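一月，下午三点多开始记

今天本来只想把放盘子的成功率再跑一轮，结果大半天都耗在一个故障上了。先把经过写下来，免得过两天自己都记不清。

机械臂用的还是 Tredine 那台，控制程序是 Kenari 分支，昨晚刚合进去新的力控参数（对，就是我合的，先认了）。任务没变：从碗架上夹住盘沿，提起来，换个槽再放回去。上午跑得挺顺，我还在群里发了个大拇指，现在想撤回也来不及了。

出事是在午饭后。手臂往下送盘子，按理说碰到架子底就该停，停完松爪、退开。它没停，一直往下压，压到碗架整个往旁边滑，盘子在夹爪里转了个角度，然后才报接触。我手就放在急停旁边，还是慢了半拍。盘子没碎，架子也没裂，运气成分很大。

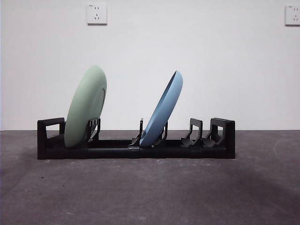

我第一反应是怀疑力传感器漂了。断电、重启、空载归零，读数老老实实的，拿手指推一下也有反应，方向也对。那就不是传感器本体的问题。接着翻日志，这一翻就翻到了四点半。

日志里最扎眼的是时间戳。接触力其实早就上来了，力控线程也看见了，可是“停止”那条消息在队列里排着队，最长拖了 400 毫秒才被运动线程取走。下降速度虽说不快，拖这么久也足够把架子顶跑了。再往前翻，排在它前面的全是 Mosoti 记录模块塞进去的状态消息，一次下放的过程里塞了 2,877 条！我盯着这个数看了好一会儿，还以为自己多看了一位。

原因大概是这样的（还没百分百确认，先按这个思路查）：

- 新参数把力控的采样频率调高了，记录模块跟着一起变快，这个联动我完全忘了
- 停止消息和状态消息走同一个队列，没有优先级，先来先走
- 运动线程每个周期只取一条，取不完就越堆越多
- 上午没出事，估计是上午记录模块没开，午饭前我为了存数据顺手打开了

最后一条我很不好意思。开记录模块那一下没写在本子上，是后来从命令历史里翻出来的。以后开关任何模块都要记，哪怕只写一行。

安全上还有件事得单独说。我们一直默认“力超限就会停”，所以下放时的位置下限设得很松，基本等于没设。今天等于两道保护只剩一道，那一道还迟到了。位置下限应该按架子底的高度来卡，跟力控没关系，力控全挂了它也得管用。这个我今天就改，不等队列的事。

临时处理做了下面这些：

1. 力控参数退回到合并之前的版本
2. 记录模块关掉，需要数据的话先在控制器那边存本地
3. 下降末段速度减半
4. 位置下限收紧，低于架子底 2 毫米直接断使能，不走消息队列

改完先空爪走了几遍，盯着末段看，到下限确实断了使能，声音很脆，听着踏实。之后开始慢慢往架子那边靠，每次只走一小步，走一步看一眼日志，急停这回是攥在手里的。慢是真慢，但我现在不太想快。

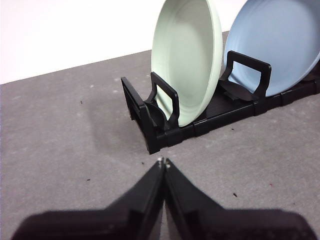 Flekeck 那边看了我发过去的日志，回得很快，说别光把记录模块关掉就算完，停止信号压根不该和普通消息挤一条路，今天是记录模块堵的，下回换成相机或者别的什么，照样堵。他们还问了一句：断使能之后手臂会不会往下坠？

问得好，我没测。空爪的时候看不出明显下坠，夹着盘子就不敢说了，抱闸合上之前总归有那么一点时间。这条要补，先在架子底下垫泡沫，把速度压到最低再试，测完之前谁都别夹着盘子去碰下限。

关于停止信号单独走一路，我的想法是直接接到控制器的安全输入上，软件那条留着当备份。线够不够长要去柜子里翻翻，接口定义我也得重新看一遍，上次接反过，不想再来一次。

还没弄完的：

- 复现：开记录模块、旧参数，看队列堵不堵
- 复现：关记录模块、新参数，看延迟是多少
- 夹载断使能的下坠量
- 合并前的检查单里加上“消息频率有没有变”
- 碗架底下贴防滑垫，滑一次就够了

复现的两项我打算全部空爪做，让它对着空气下放，只看时间戳。Kenari 分支先锁着，谁要合东西进去先跟我说一声。改过的参数文件放在共享盘老地方，文件名后面加了“回退”，别用错了。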